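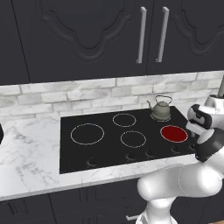 It passed, and that was what bothered her, she told me before I'd even got my notebook open. Every one of the bad runs had come back with a green check next to it.

I'd driven out to Layug to hear how the Flindum team managed to miss a fault in their stove task for most of October. She runs testing there and she's very good company, even on a subject she's plainly sick of. The job is simple enough to say: in Clevley, their simulated kitchen, the arm has to reach the knobs at the front of the cooktop and switch off a burner. That's all of it!

"We ran 400 overnight," she said. "I came in, saw the score, and bought everybody pastries."

Then she watched a few replays over coffee (a habit she'd let slide, she admits) and found one where the arm brushed the knob, backed off and stopped with the burner still lit. She kept watching. By lunch she had 70 of them.

So what was the checker looking at? "The knob angle," she said, and groaned. "It wanted to see the knob move. A little nudge counted. It never once asked about the burner." 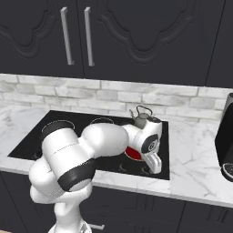 The Clevley kitchen with the front-right burner on and the kettle at the back.

I asked if it really mattered, what with the whole stove being pixels. She gave me a look — I deserved it. The same checker was headed for the test bench at Stilerano, where the cooktop is a real one and people stand next to it. "There I'd have a hot plate and a report saying it's off," she said. "Somebody reads that report and leans on the glass."

The fix took an afternoon. A run now passes only if the burner itself reads off, and it has to stay off for 2 seconds after the gripper lets go. Scores dropped, of course, and she had to go upstairs and explain why. Stilerano got pushed back too, and she still hasn't been given a new date.

She's gone back to watching replays every morning, with the checks hidden until she's made her own call. "I disagreed with it on one yesterday," she said. "I was wrong, but I was glad I looked."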